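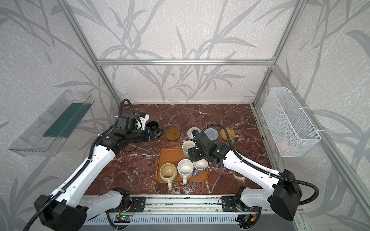 Photo: Mollel Cemetery Association

Minutes of the January meeting

Called to order at 6:30 p.m. with a quorum present. Minutes of the last meeting approved as read.

Grounds. Two headstones in the Kourkoulas section are leaning and will be reset once the ground thaws. Winter wreaths come off by the end of February. Families who want theirs back should leave word at the office.
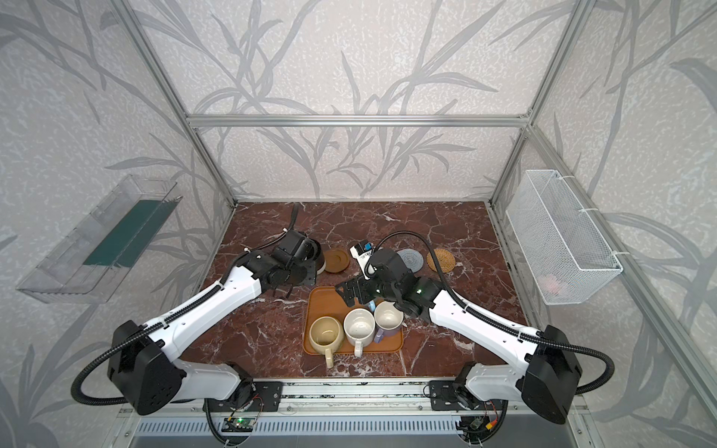 Two robot arms at a marble tabletop

Records. The burial register for the old section has been typed up through plot 183. Four plots have no name on either the map or the deed cards. Jorell Funeral Home has offered to check its ledgers.

Fees. Motion to raise the opening and closing fee for weekend burials. Seconded. Tabled until Trotent Vault sends its new price list.

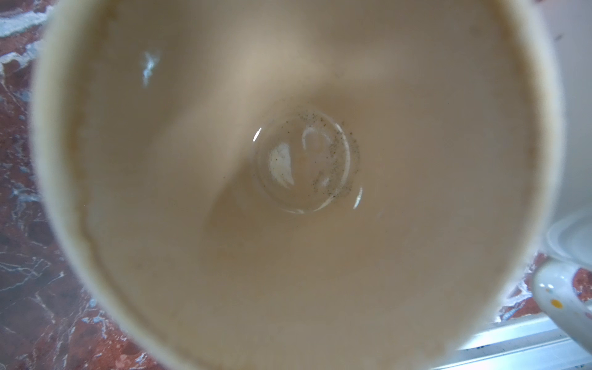
Cup, from directly above

Memorial service. To be held at the chapel in May, same order of service as last year. Names for the reading list are due in April.

Adjourned at 7:40 p.m.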